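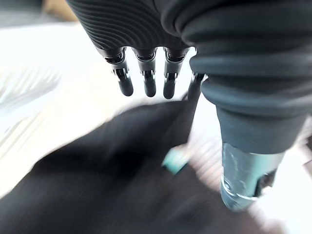

1/ Washing running clothes on the road, a thread. I did 13 races away from home last year and packed two sets of kit for each one, so this is mostly stuff I learned by doing it wrong. First rule is to sort before you wash. A heap of black fabric like this one tells you nothing about what's in it, and cotton and polyester don't belong in the same sink.

2/ Check the label. Most running shirts are polyester with a little elastane. Cool water is fine for those. Merino also wants cool water, and no wringing.

3/ Soap: a small bottle of plain liquid detergent. Use less than you think. Hotel shampoo works once, but it leaves a film and the shirt smells worse by the next run. I did this in Chiba and had to wash everything again the same night.

4/ Skip fabric softener. It coats the fibers and the shirt stops moving sweat.
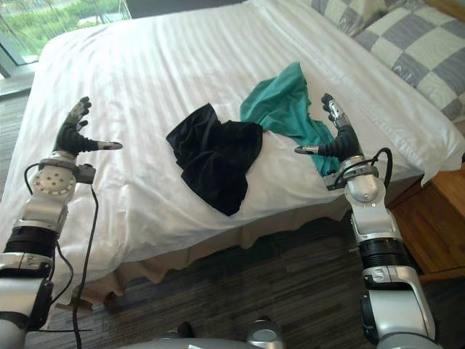 Kazue Kinoshita asks if soaking overnight is better for the smell. I wouldn't. Thirty minutes is plenty. Leave it all night and you get a different smell.

5/ For a shirt that already stinks, one part white vinegar to four parts cool water, soak, then rinse well. Don't mix vinegar with bleach, ever. I don't bring bleach anyway.

6/ Rinse twice. If the water is still cloudy, rinse again. This is the step I used to skip.

7/ Drying is the hard part. Squeeze the shirt, lay it flat on a dry towel, roll the towel up and kneel on it. Then hang it where air moves. The Prosport shirt I got at the Prasarow race in February dries overnight this way. My older cotton one is still damp at breakfast.
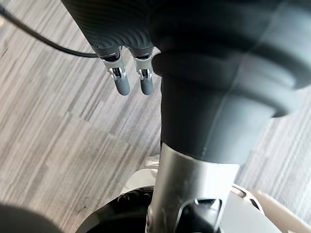
Gray stripes underfoot.

8/ Keep wet things off the carpet. Dye can come out of a new shirt for several washes and you may get billed for it. Shower rail first, back of a chair with a towel under it second.

9/ Socks take longer than shirts. Bring an extra pair and stop worrying about it. Mattes Buschmann packs four pairs for a weekend and I used to laugh at him. 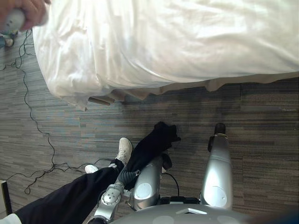 10/ Don't spread damp clothes on the bedding either. They dry slowly with no air under them and then you have to sleep there.

11/ If you're staying more than three nights, find a laundromat. The one I used in Hitville had a machine free at 6 a.m. and I was done before the bib pickup opened. Low heat for anything stretchy.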